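Bandport Community Help
Home > Crafts, games and making > Storage and repairs

Old grey bin with a metal floor - all right for keeping painted game blocks in?

Posted 17 May 2019
2984 views, 2 replies

Hello all, I hope this is the right section, and please do move it if it belongs under Games or Painting. I have been reading here for ages and this is my first proper post, so forgive me if I go on a bit.

We run a small games afternoon at the hall in Furnport, mostly for families, and one of the things that gets used most is a set of painted blocks. They are long slender things, rectangular, some dark green and some brick red, and the children use them for everything from building towers to laying out roads and fences. There are 156 in the full set. Until last December they lived in three cardboard boxes under the stage, and by the end those boxes were more parcel tape than cardboard, so I went looking for something sturdier.

What I ended up with is a big grey bin from a clearance sale over at Barredo. It is open at the top with sides that flare outwards, so it is lovely and easy to reach into, and it cost next to nothing. The sides are smooth enough, but it has clearly had a working life before it came to us. There is a sloping panel on the inside that is badly scraped, the floor is metal and rather stained, and there are two round holes in it. I have put a few blocks in to see how they sit before I commit the whole lot.

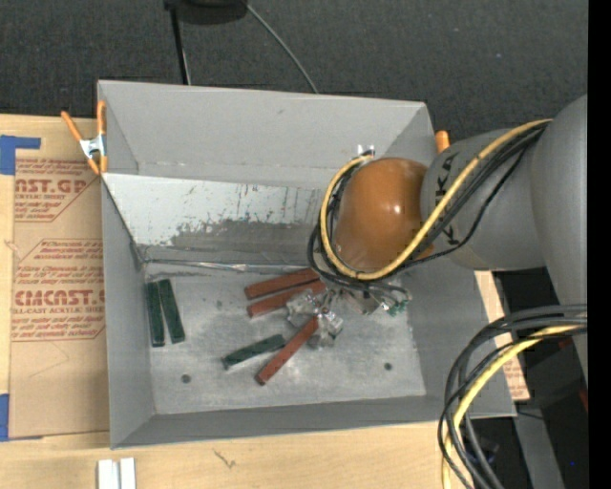

What I would like to know

First, will the metal floor and that scratched panel take the paint off the blocks? They were repainted over the winter by a very patient friend of ours and I would hate to undo all that work. The scraped part feels a bit like fine sandpaper in places if you run your finger down it.

Second, should I do something about the holes? The blocks are too big to fall through, but we do have some smaller pieces that might go in as well, and I keep imagining them rolling about under the stage for evermore.

And third, is there any point trying to clean up the marks on the floor of the bin, or is that just how old metal looks? I have been over it with washing-up liquid and a sponge and the cloudy patches have not shifted at all. I don't mind it looking its age, I only mind if it is going to come off on little hands.

I am not especially handy but I can manage scissors and glue, and I have a small amount of money left over from the cake stall. Any advice would be very gratefully received - and thank you for reading this far!

hallcupboard_jean

Replies

Posted by pinebench

What a nice find, and how lovely that the blocks still get so much use. We had a very similar set when I helped with an after-school club and they outlasted every plastic toy in the building.

I would line it, and I would do it before you put the rest in. Painted wood (I am assuming yours are wood, you don't say) will stand up to being played with for years, but what really wears it is being tipped into something hard over and over. You get little chips at the corners first, and then the flakes collect at the bottom and get on everything. Blocks at the bottom of a full bin also have all the weight of the others on top of them, and every time somebody rummages they get dragged along the floor.

For the bottom I would use a piece of thick felt or an offcut of carpet with a short pile. Make a paper pattern first. Lay newspaper in the bin, press it into the corners with your fingers, crease it and cut along the crease, then try the pattern in place before you go anywhere near the felt. I know it sounds fussy but bins with sloping sides are never quite the shape you think they are, and I have wasted more felt than I care to admit by trusting my eye.

Don't glue it down. Leave it loose so you can lift it out and shake it, as you will be amazed what ends up underneath after a few weeks of children. If it slides about, a couple of squares of non-slip drawer matting underneath will hold it.

The sloping panel is the bit I would worry about more. Go over it with your palm, slowly, and if anything catches, rub it down with fine wet-and-dry paper, used wet, and wipe it well afterwards. Then cover it with a second piece of felt. This one does need fixing, so use double-sided carpet tape along the top edge and let it hang down on to the floor piece. I notice there is a crinkled, shiny strip where the panel meets the floor, and I would make sure the felt comes right over that too. Have a feel along it for sharp edges while you are there.

As for the holes, the lining will cover them and you can forget about them. If you would rather close them properly, measure across and ask at a hardware shop for rubber blanking plugs, which push in and cost pennies. The Grevo shop on the Bandport road used to keep a drawer of them near the till, though it is a while since I was in there.

The stains I would leave alone. If you wipe the floor hard with a damp white cloth and the cloth stays clean, nothing is going to come off on anybody. If it comes up grey, give it another good wash and dry it thoroughly before the lining goes in. Felt laid over damp metal will smell dreadful by the summer.

One last thought, and then I will stop - 156 blocks is a great deal of weight in one bin. Try lifting it when it is half full before you decide. You might be happier with two.

Do let us know how you get on!

Posted by mo_in_the_shed

Just stick an old bath towel in the bottom. We've done that for years with the skittles and they're fine. Take it home and put it in the wash when it gets grubby.

Wouldn't bother plugging the holes myself, put the small bits in a drawstring bag and drop that in on top.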